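Clernadholm: a countertop pick-and-place dataset from our shared workshop

README, last edited 20/09/2021

Hi! I'm Myung-ja Ok, and these are the recordings and scripts from the arm that Dae-han Son and I set up next to the workshop sink. It started as a way to get cups moved around without us touching them, and it grew into 151 episodes that other hobby builders kept asking for, so I finally put them in a folder with a name.

What you get

episodes/ has one subfolder per run, with joint positions, gripper state and video.
skavance/ is our control code. It's messy (sorry!) but it runs.
notes.txt is Dae-han's log, typos and all.

Getting it going

Install the requirements, then run skavance/replay.py with an episode number. Start with episode 7, it's short and nothing weird happens in it. If you're replaying on a real arm, please set the speed limit in config first and keep a hand on the stop button. Our bracket sticks out below the forearm on one side, so the limits in config leave extra room there. Yours may not need it.

Known problems

Episode 3 has no gripper data, because I unplugged the wrong thing. The clock jumps in episode 98, and I haven't tracked down why. See-through cups confuse the depth readings, and the rim is the worst part. I'd love a fix if you have one!

The cup runs

The arm goes for the rim with one finger inside or outside the cup, depending on the run, and we left ordinary clutter on the counter: a keyboard, a couple of boxes, scissors. The green tumbler is the one I use most, mostly because I like the color.

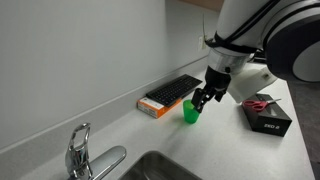
Labels

Each run is marked grasp, release or miss. Dae-han and I labeled them separately and argued about the leftovers over noodles. Anything we couldn't settle is marked unsure, so filter those out if you want clean data.

Use it however you like, just mention Clernadholm somewhere. Bug reports go in the tracker, and I usually get to them by the weekend.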